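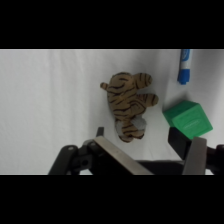 Trivard pick-and-sort arm, two-finger version. Four months on the returns bench at Kristiansen's in Brostumby.

We sort the odds and ends that come back from nurseries: plush animals, marker pens, plastic blocks. It used to take two of us a whole shift. Now the arm does the sorting and I do the arm.

Blocks it likes. Soft toys are slower, as a striped tiger has no obvious place to get hold of it, and you stand there willing the thing on like a parent at sports day. Pens depend on how they're lying. On a good shift it gets through almost 275 items, which I'd call respectable and the sales chap called "a starting point".

The fingers are plain metal and wipe clean. The manual was written by someone who dislikes readers. Spares come from Treltport and take their time.

As for the rest of us, Tiruwork Wolde has moved to repairs and says her wrists have forgiven her. I've kept my chair and gained a stop button. My back is better, the chat is much worse – I do miss the chat.

Four stars. One off for the beep, which can't be turned down.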